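4. Setting up the folding table

This section covers the table itself, the cover that goes on it, and the first practice fold. If you bought the Tromska cover on its own and already have a table you like, skip to 4.2. If you have a table you don't like, the cover will hide most of it.

4.1 Choosing and placing the table

1. Pick a table at least 45 inches long. Shorter tables work for napkins and pillowcases but turn a bath towel into a negotiation.

2. Check the height. Stand at the long side and lay your palms on the top. Your elbows should be slightly bent. If you are stooping, you will find out the next morning.

3. Leave walking room on every side. You will want to go around the table during sheets, and you will want to go around it again when you discover the sheet was the wrong way up.

4. Wipe the top down and let it dry. Crumbs under the cover feel like boulders.

Note: The cover is not padded and is not an ironing surface.

CAUTION: Never set a hot iron on the cover, including "just for a second."

4.2 Fitting the cover

The cover is supplied folded and will have opinions about staying that way. Unfold it the evening before if you can.

1. Lay the cover across the table with the dull side up. The shiny side looks better and lets everything slide onto the floor.

2. Pull the long edges until the overhang looks even front and back. It doesn't have to be perfect. A bit of table edge showing at a corner does no harm.

3. Let the ends hang. Do not tuck them under the legs, where they will be stepped on by the first person through the door.

4. Smooth from the center outward with a flat hand. Small wrinkles settle over a few days of use. Large ones should be lifted and laid again – pushing a large wrinkle only moves it to where you plan to work.

5. Fix the cover with 2 Grolcombe clips on the back edge. Leave the front edge free, or you will catch your sleeves on the hardware.

Note: A dark cover shows lint, thread ends and dust. We consider this a feature when folding whites, and so will you once you've picked a pale thread out of a pale towel on a pale table.

4.3 Your first fold

Start with a plain white cloth. Patterns forgive too much. Stripes forgive nothing, and are dealt with in section 6.

1. Place the cloth near the front edge of the table. Reaching across to the middle is tiring, and the far half of the table is for finished work anyway.

2. Turn the cloth so one short side faces you. If all four sides are the same length, congratulations, you may skip this step.

3. Bring the far edge toward you and line it up with the near edge. Match the corners first and the sides second.

4. Fold once more from left to right.

5. Keep one side of the cloth steady and take hold of the other side by its edge. Lift the corner a little to free the layers beneath, then set it down square.

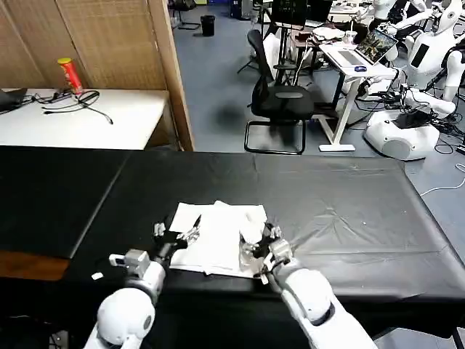 Photo: Hélène Sandhu / Melix Home Goods

A cloth at this stage may well look loose, with creases across the top and layers that don't stack evenly. Do not start over. Most of the mess comes out in the correction, and the second attempt tends to look like the first one anyway.

6. Find the layer that sticks out farthest. Hold the rest flat and draw that layer back toward the stack.

7. Repeat with the next worst layer. Stop when the offenders are too small to argue about.

8. Press down lightly with both hands and slide them apart toward the edges. Don't lean on it. Weight sets creases, including the ones you didn't want.

9. Move the finished cloth to the back of the table with the folded edge facing you.

Note: If a corner bunches up when you lift it, you have picked up too many layers. Let go, flatten the corner, and take it again closer to the edge.

Note: Keep small items off the front of the table while you work. Anything left there will be folded into something sooner or later and turn up in April.

4.4 If the fold goes wrong

The cloth comes out longer on one side. The corners were not matched in step 3. Open the last fold only and check before undoing everything.

The cloth slides around. The cover is shiny side up. See 4.2, step 1, which you read very quickly.

The cloth will not lie flat. It may still be damp, or it may be a Tamihana waffle weave, which has never lain flat for anyone. Stack those separately.

The stack leans. Alternate the folded edges, front and back, from one cloth to the next. Past a certain height every stack leans, and the remedy is a second stack.

4.5 Care of the cover

Wipe with a damp cloth and mild soap. Do not machine wash. Do not tumble dry. Roll for storage on the cardboard tube it came without; any gift wrap tube will do.

Replacement clips are sold in packs of 2 under part number 114.

Section last revised Dec 9, 2016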